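Archives > road-robots list > Equipment and budget > Re: second unit or spare parts first

From: Čestmír Štefanec
To: road-robots list
Subject: Re: second unit or spare parts first

Dear all,

thank you for the many answers to my first mail. I try to put everything in one place now, so that the budget table can go to Prasham before the end of February. Please excuse my English, I write slowly and I still make mistakes with the articles.

First I repeat the message of Zuzana, because some of you joined the list after it.

> From: Zuzana Bartoš
>
> Hello Čestmír,
> I read your draft for the road inspection robot. You ask for 2 complete
> units from Hrnčiar and nothing else. I think this is risky. Last year we
> bought the drive base and the sensor mast together, and in the second
> month we had no wheels. The wheels for rough asphalt are not in the
> standard package, and the delivery was longer than the whole test period.
> Please also check who pays the transport to the test road. With us it
> was not in any line of the budget, and then we paid it from the money
> for batteries.
> Also, do you need the Pravaten software license for each machine, or one
> for the team? They changed it and the old price list is not valid.
> Zuzana

She is right in most points. I was thinking only about the machines. So I made the list again, beginning from the work and not from the catalog.

The work is simple to describe. The robot drives along a road, records the surface, and we mark later where the surface is getting bad. Most of the length is straight and wide, with trees on both sides, and there are no painted lines which the navigation could follow. This matters for the price, because the cheaper Civis package finds its position from lane markings. Without markings we must pay for the better positioning module. I asked Civis two times if it can be rented, and they answered only with the purchase price.

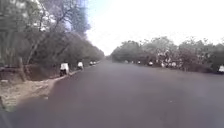
Eamon Noonan wrote to me that the positioning module should be bought once and moved between the machines, as both units will never drive at the same hour with our number of operators. He also wants the mounting plate to be ordered with it, otherwise we will make one ourselves and it will shake.

I accept this. One module, two mounting plates. The second plate is a small cost and I put it in the table under mechanical parts.

Now the wheels. The pavement is not the same everywhere. Large parts are smooth enough for the standard wheels, but there are also rough places with small stones and loose grit on the surface. I don't want to change wheels during the day. My proposal is to order the soft rough-surface set for both units from the beginning and keep the standard set as the spare. The difference in price is 522 for one set, without tax. I have this in writing from Hrnčiar.

The side distance sensor was also discussed. In one part there is a long stone wall at the left of the pavement, and on the other side a low curb or barrier under the trees. The stones of the wall are irregular. Štěpánka Bartoš asked if the short-range sensor is enough there. For keeping distance from the wall, I believe it is. For seeing a vehicle at the far end of the road it is surely not enough, so the front sensor with 100 meters of range must stay in the budget, even if somebody from purchasing wants to cross it out. I ask you to support me in this if the question comes.

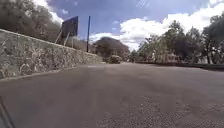
Can we buy one unit now and the second one after the summer? It is possible, but Hrnčiar gives the lower price only if both are in the same order, and the delivery can be split if we ask for it in the order text.

For this reason I keep both units in one order, with split delivery. Then the first machine can drive while we still prepare the storage and the second charger. The charger is not included, I found this only in the small print.

What is still open:

- Transport to the road and back. Jericho Cabanatuan has an offer from a carrier, please send it to me as a file and not as a photo.
- Pravaten license. I wrote to them, no answer until now. In the table I calculate with two licenses, which is the more expensive case.
- Insurance. I don't know if our present contract covers a machine which drives on a road outside of our area. Who knows this?

Please send corrections directly to me, and questions to the list. I will put in the table what I have by noon on the last working day of the month, the rest must wait for the next round.

With kind regards,
Čestmír

Last updated: February, 16:40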